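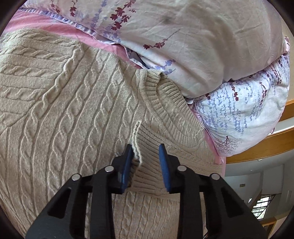 Figure 1. Cable-knit sweater with a ribbed neckline.

4. How Purchased Pattern Files Are Kept and Used

4.1 The sample

The material for this section comes from the home computers of 13 hobby crafters who buy digital patterns and cutting files. Most of them work in more than one craft. A person who cuts paper shapes for scrapbook pages often also knits, and the files for both end up on the same drive. Cabled garments of the general kind in Figure 1 were the most common knitting projects in the collections, while boxes, page borders and lettering were the most common paper projects.

Each participant gave us a listing of the folder or folders where patterns were kept. From the combined listings we drew 600 purchased files at random and asked the owners about each one: where it came from, what it was for, whether it had been used, and whether it would still open in the program the owner had at the time. Free files were left out, as were scans of printed magazines. Where a purchase arrived as a zipped bundle, the bundle was treated as a single file.

Sessions were held over video in February. We asked participants to leave their folders as they were. One person had already tidied hers before the first call and was able to restore the earlier arrangement from a backup drive.

4.2 Names and folders

Sellers name files for their own purposes. A shop with a large catalog may use a product code and a version number, and this name usually carries over to the buyer's computer unchanged. Of the files in the sample, 413 still had the name the seller had given them. Owners explained that they did mean to rename files but that the download normally took place in the evening, on a phone or tablet, when they were mainly interested in having the pattern before a sale closed.

Renamed files followed a few habits. Knitters tended to put the yarn weight first and the garment second. Paper crafters more often began with an occasion, such as a birthday or a graduation. Two participants added the name of the person the finished item was intended for. This made the file easy to find while the gift was being made and hard to find afterward. One of them spent several minutes looking for a cabled pullover pattern that she had saved under her nephew's name.

Folders showed more variety than file names. The most frequent arrangement was a folder for each shop. It works well for people who remember designers, and several participants did. They could say at once that a certain collar shape was a Kosano pattern, even when they could not recall the title. Others sorted by craft and then by season. Almost all of the collections also had at least one folder with a temporary name, such as "new" or "sort later," and these were often the largest.

4.3 Opening old files

Whether a file opens depends a good deal on its type. Knitting patterns are nearly always sold as documents meant for printing, and we found few problems with them. The charts were sometimes a different matter. Older cable charts made with special stitch fonts could lose their symbols if the font had not been saved inside the document, leaving a grid of plain letters. A knitter with experience can often work out which letter stood for a left cross and which for a right cross by reading the written rows next to the chart. Beginners in the group did not try this and set the pattern aside.

Cutting files had more trouble. Files saved in the early Koltberg format would open only in the matching program, and three owners no longer had it installed. When the same design had also been supplied as an SVG, the difficulty was small, although the scale sometimes changed on import. Participants who had met this before kept a note of the intended finished width. Those who had not met it found out when the pieces of a box failed to fit together, usually after a sheet of good cardstock had been cut.

Shop closures were mentioned often. When the Dirarent marketplace ended its download pages, buyers were given a short period to save what they had bought. Some saved everything. Others had relied on the purchase history as their only copy and lost the files, though they still had the receipts. The loss was felt most with multi-part designs. One participant had the body and sleeve instructions for the Te Moana cardigan on her computer, while the button band and collar had been issued later as a separate download that she never fetched.

4.4 The designer's view

To compare these habits with the seller's side we spoke with Maxine Baxter, a designer of both knitting patterns and paper cutting files. She keeps a record of questions from buyers and allowed us to read the entries for one year. Requests to send a file again made up the largest group. Questions about size came next, followed by questions about a particular row or cut line.

Baxter used to send corrected files with the same name as the original so that the new one would replace the old. She stopped after buyers wrote in with both versions on their computers, one marked with a "(1)" by the browser, and no way to tell which was current. Her present practice is to put the revision date at the end of the name and on the first page. The most recent pattern we looked at was marked Mar 17, 2021 in both places. She said that this had cut down the number of letters about errors already fixed, but that people still asked for replacement copies as often as before.

She also described a change in how she writes neckline instructions for cabled sweaters. Earlier patterns told the knitter to pick up stitches evenly along the edge and then work in rib. Buyers printed only the pages for the piece they were working on, and the stitch total, given in a table at the front, was left behind. The total is now repeated beside the instruction. Several participants had made the same repair by hand, copying figures from the front table onto the page in pencil. Those pencil notes stayed with the paper copies and were never entered in the files, a point we return to in Section 5.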